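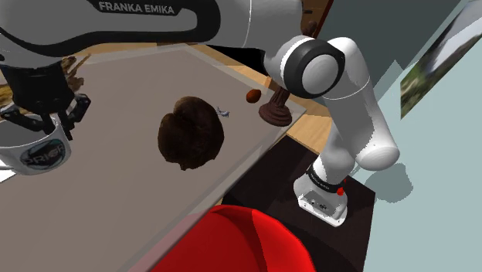
Urs Gasser wants to know why he should pay for simulation when he hasn't even bought the arm yet, and he'd like a straight answer before Wednesday. Fair enough! I get some version of that every week, so it goes first.

Should I simulate before I buy?

Yes, please do. A simulated arm lets you try your table height, your mounting spot and your objects (mugs are a good start, everybody has to pick up a mug sooner or later) before a single bolt goes in. When we planned the bench at Suren I moved the base 19 times on screen, which cost me an afternoon and a lot of coffee. Moving a real one once costs you a day and a sore back.

Does it tell me which gripper to get?

Partly. You'll see whether the fingers can get at a rim or a handle, and whether the wrist bumps into whatever is standing next to it. Grip force and slippery surfaces I wouldn't trust until you've tried the real thing. Borrow one if you can. Kuster lets us keep demo grippers for 16 days, and I use every one of them.

What do people forget to budget for?

The table! Then the mounting plate, spare fingertips, cables that are long enough, and somebody's time to set it all up. I keep a line in my sheet called "bits" and it has never once come in under what I put there. On the Komer job we placed 137 separate orders, and most of them were bits.

Can I use my own objects in the simulation?

Sure, and you should. Clean shapes are easy. Lumpy or branching things take longer to model, so ask for a quote on those separately.

How long should I allow from first plan to delivery?

I tell people 8 months if there's a purchasing department involved. If you need it running by December, get your quotes in spring.

New or used?

I've done both. Prendusow bought used and they're happy, but ask for the service record, check that the controller comes with it, and find out who will still pick up the phone when it stops.

Can you look over my list before I order?

Of course, send it along. A messy spreadsheet is fine, mine are worse.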